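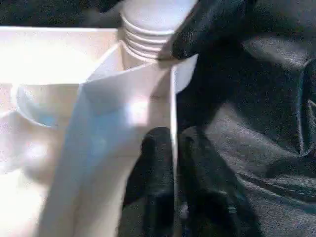 Home Projects Reports Partners Contact

Gornbridge Skin Care Development Fund
Progress report, reporting period 2
Project: Moltix low-irritation facial cleanser for home use
Prepared by: Yolotzin Nava, formulation lead, Havedel
Submitted: 2025-04-11

1. Status

Work is on schedule except for the preservative test, which was restarted. The base formula is fixed. The home-use study has closed and the data have been entered and checked. Spending is within the approved budget, with an underspend on outside lab fees that will be used up by the repeat test.

2. Formula

The cleanser is a clear gel built on a mild glucoside surfactant, with glycerin as the main humectant. The fragrance used in the previous version has been removed. Removing it exposed a faint fatty odor from the surfactant, and we changed to a more refined grade from the same supplier. The odor is still detectable on opening but not on the skin after rinsing.

Thickness was the harder problem. The xanthan level set in the first period gave a gel that strung when pumped. We lowered it and added a small amount of cellulose gum. The gel now breaks cleanly at the nozzle, although it runs slightly more in a warm room. Finished pH is held between 5.2 and 5.5 with citric acid.

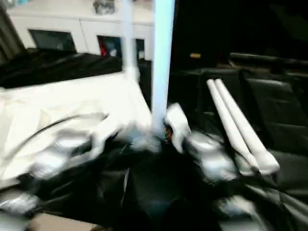
Progress Reports, Vol. 7, No. 2

3. Home-use study

A total of 266 participants completed the study. Each used the cleanser twice a day in place of their usual product and filled in a short diary. Nearly 9 percent reported tightness after washing at least once. Most of these entries fall in the first week and come from participants who listed dry skin at sign-up. Two participants reported stinging near the eyes. Both cases cleared after rinsing, and both people chose to continue.

The diary form had a fault. The question on dryness did not separate the face from the hands, and a few of the written comments clearly refer to hands. Meirion Meredith has marked those entries, and they are reported separately in the data file. We have not removed them from the totals.

4. Preservative test

The first challenge test was stopped on day 7. The mold count had fallen as expected, but the control plates showed growth and the run could not be accepted. The lab at Husar has repeated the plate preparation at its own cost. The second run uses the same preservative level -- we did not want to change two things at once. Results from it will be sent as a supplement to this report.

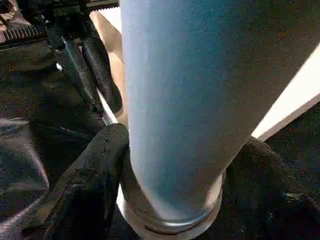 5. Packaging

The pump bottle passed the leak test upright and on its side. The refill pouch did not pass on its side: the cap backed off under load. A cap with a deeper thread has been ordered. Until it has been tested, the refill pouch should be treated as outside the launch plan.

Label text is in second draft. The phrase "suitable for sensitive skin" has been taken out pending the final study analysis.

6. Next period

- Complete the preservative test and send the supplement
- Repeat the pouch leak test with the new cap
- Finish the analysis of tightness by skin type
- Begin shelf stability at room temperature and at 40 C, with the first full set of readings due in October

We request approval to move the unspent lab fees into the stability work once the repeat test has been paid for. No other change to the budget is requested.

Contact the project office | Copyright Havedel | Back to top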